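Storard Kitchen Access Program
Progress report to the Jedholm Fund, second quarter

Work funded under the grant is on schedule. The program lends small kitchen equipment and delivers pantry staples to older residents living alone in Storard and Baert. At the end of July we had 227 households enrolled, up from 166 at the start of the grant year.

Most of the growth came from Baert, where the community health centre began handing out our enrolment form at intake. Storard enrolments were flat. Two delivery routes there were merged in the spring and a few clients moved to a different day, which caused some missed drop-offs in the first month.

Home visits continued alongside deliveries. Staff go over what is in the cupboards with the client, check dates and ask what they have trouble reaching or opening.

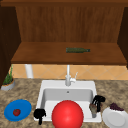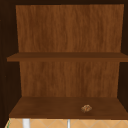
Report prepared by the Program Coordinator, Storard Kitchen Access

Spending is under budget on fuel and over on packaging. The price of cartons from Stedulen rose in May and we have asked for a quote elsewhere. We do not expect to need a change to the total.

Nine households left the program during the quarter. Most had moved into care or in with family. Equipment was returned in all but 2 cases, and we have written to both.

Next quarter we will open enrolments in the north end of Baert and repeat the client survey. The Sunday phone line stays open until then. We would like to discuss extending it, as it now takes more calls than any weekday. Draft costs are attached.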